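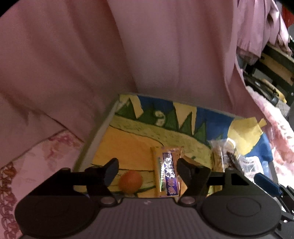

布のような柔らかいものが背景にあると深度が暴れませんか、とThu Vănが最初に聞いた。5月に訪ねたRavskaの開発室でのことで、答えたのは把持計画を担当するTsehay Tsegayeである。深度だけに頼るのはやめ、カラー画像から掴む候補を出し、深度は指の開き幅を決める段階でだけ使うという。光を返す包装や透明な袋では点群に穴があくため、以前の版は候補が一つも出ないまま止まることがあった。

制御側のソフトはLarixという名前で、手持ちグリッパで集めた動作を読み込み、指先の軌道に直してから学習に回す。見せてもらった画面では、左に手元の映像、右に指の開度のグラフが並んでいた。時刻合わせのずれは83ミリ秒あったものを9ミリ秒まで詰めたそうだ。ずれが残ると、指が閉じる前に持ち上げる動作を覚えてしまう。

菓子の袋と小さな果物では閉じる速さを変えているのかと聞くと、物の名前では分けていないとの返事だった。指が止まった位置と電流値を見て、2段階で力を足していく。袋の端を浅くつまむ失敗はまだ多く、失敗例には26種類のタグを付けて検索できるようにしてある。

午後は軌道の再生ツールを触った。一コマずつ戻せるのは便利だが、長い記録を開くと読み込みに時間がかかる。Ebise Degefaによれば、次の版で分割読み込みに変えるとのこと。設定ファイルの書式は資料をもらったので、帰ってから自分たちの記録で試す。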